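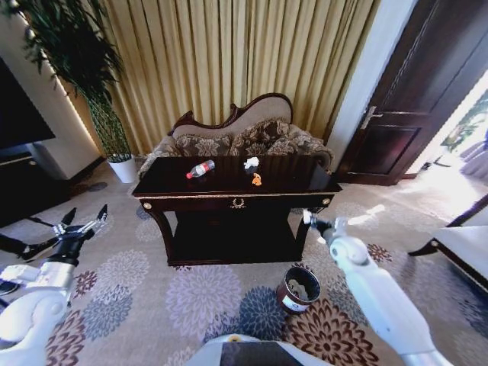 Minutes of the Dead Languages Reading Group, April 2020

I'm doing the notes again because I was the one who forgot to say no. We met by video call, and most of us got in on the first try. The agenda was short and we still ran over.

Notes from last time
Approved with one fix. I had written that the curse tablet we read was addressed to a river. It was addressed to a spring, and Duván Rivadeneyra would like that on the record. It's on the record, Duván!

The Betancur talks
The Betancur library is closed, so our two evening talks there are off for now. I called and they were very nice about it. They can hold a slot for us in August, and we agreed to take it. The first talk is still the one on how Latin sounded in the mouths of people who grew up speaking Oscan. The second was going to be on Etruscan loanwords, but the speaker wants to switch to names on gravestones, and we all liked that better anyway.
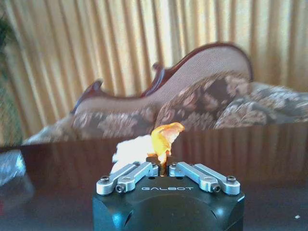
We talked for a long time about whether to put the talks online in the meantime. I'm for it. Duván is against it, mostly on account of the handouts — he wants people to have the inscriptions on paper in front of them and go over the letters with a pencil. Fair enough, but I think people can print a page at home. We left it that I'll try one short session, just for members, and report back.

The booklet
Cludell sent a price for printing our beginner's booklet on reading inscriptions: $400 for the run, with the fold-out alphabet chart included. That's more than I hoped, but the chart is the part everyone asks for. We said yes, as long as the text stays at 16 pages. It is longer than that right now. I'll cut my section on abbreviations, which does go on a bit, and Duván will look at whether the map can share a page with the word list.

There was also a question about spelling. Do we write V or U in the Latin examples? We went back and forth (and back) and settled on V for anything copied straight from a stone and U everywhere else, with a note on the first page.

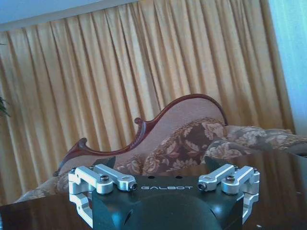 Reading for next time
We're staying with the Dornon translation of the temple dedications, second half. A couple of people find the notes stuffy and asked about using Curnevov's instead. I have both and will send around the same passage from each so we can compare.

Please look at the dedication with the broken third line before we meet. Bring a guess for the missing word, even a bad one.

Any other business
The group dictionary is still out on loan. If you have it, please tell me.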